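25th October - workshop notes, terrain for the Vustholm game

Base coat on the station boards finished. Codora grey over black primer, 4 thin coats. The third board has warped at one corner, so it is under weights until tomorrow. Hexes on the September boards still don't line up with the new ones.
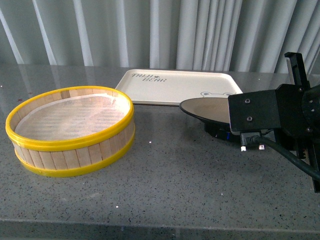 Storage silos next. The Requena plans give a diameter far too small for the missile base to sit on top, so I have redrawn them. Walls to be upright strips side by side with a band top and bottom, same build as the slatted ring with the two yellow bands. Gaps between strips left unfilled - a dark wash will do the work.

Strips cut: 54. Glue is Pandico 3173, clamp for five minutes, don't rush it. 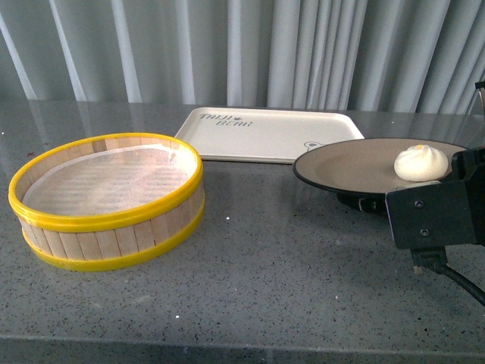
Round basket with yellow rim, on the counter.

Points for the scenario: Araceli Soler wants the defenders raised to over half the attackers' total. Tried it on paper and the turrets become too strong at short range. Left as before.

To do
1. Magnets into the freighter stands, check polarity first.
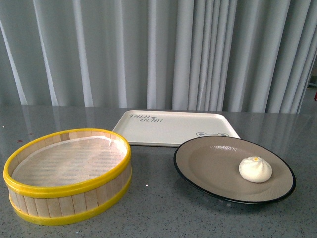

2. Reprint the damage cards, the old set is missing two.
3. Varnish the asteroids, matt.

Turret arcs are now marked on the base edge in white. 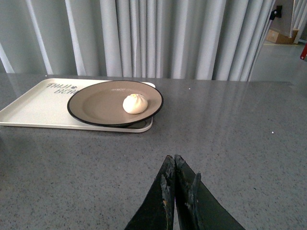 The marks are hard to read on the pale bases, so those get black. Range ruler still to be cut.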